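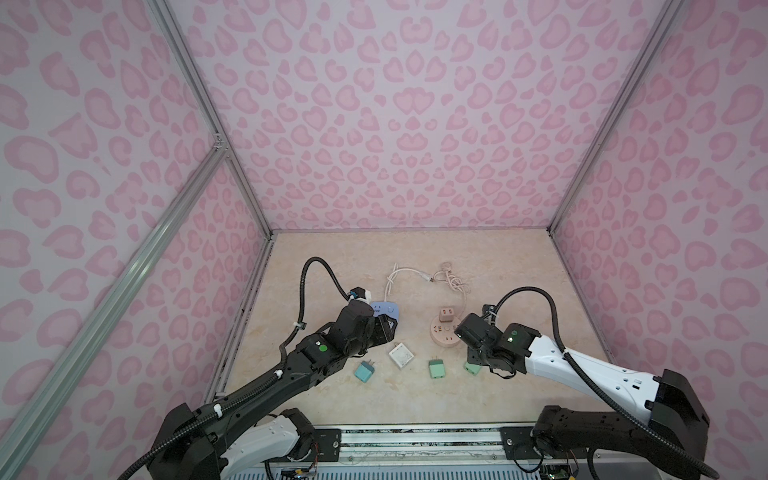
*Two arms, patterned walls, marbled floor*

Notes, 1/4/22 — condition monitoring talk, Esevthorpe session. Keep it to 12 min!!

**Open**

- Who here has driven to a substation at night for a false alarm? Wait for hands.
- Fomalano site: 46 transformers, one road in, snow from November on.
- Old routine = a person, a clipboard, a handheld thermometer. Every 4 weeks if the road was open.

**What we put in**

- Fixed thermal sensors on bushings and tap changers. Oil level too.
- Kandasamy gateway at each bay, wired back to the control house. No wireless, say why only if asked.
- Readings land in the same screen the operators allready use. Pause here. This took longer than all the hardware.

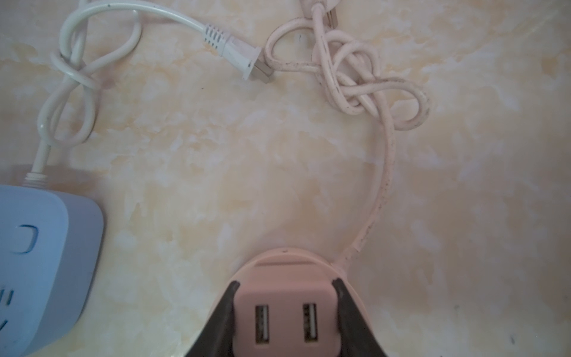
- Also — we did not replace the relay protection. Say this twice, somebody always thinks we did.

**The alarm problem**

- First month: 419 alarms. Most were sun on a west-facing tank.
- Fixed thresholds are bad outdoors. Compare each phase with its neighbor instead, same load, same weather.
- Second thing: a delay before anything pages a human.
- Show trend slide, let them look, don't talk over it.
- The one that mattered: a loose connection, B phase, slow climb over a couple of weeks. Crew planned the outage, fixed it, went home. Boring story, tell it fast.

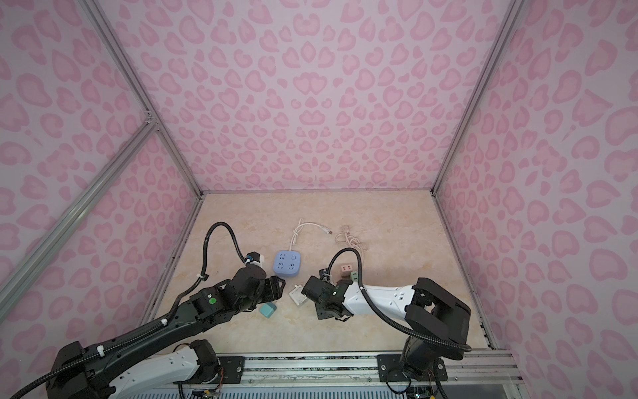
*Light blue power strip and white cable, marbled surface*

**Costs** (skip if behind)

- Cabling trenches were the big number, sensors were the small one.
- Pornon enclosures held up fine. Door gaskets didn't, order spares.
- Truck rolls down. Don't give a percent, we havent got a full winter yet.

**If they ask**

- Security: separate network, one way out, no remote control of anything.
- Calibration: yearly, against a reference on site.
- Cameras vs point sensors — depends on sight lines. Draw it on the board.
- Battery backup on gateways: yes. How long: check w/ the site before I answer that

**Close**

- Back to trend slide. Leave it up for questions.
- Handouts by the door, sign up sheet too.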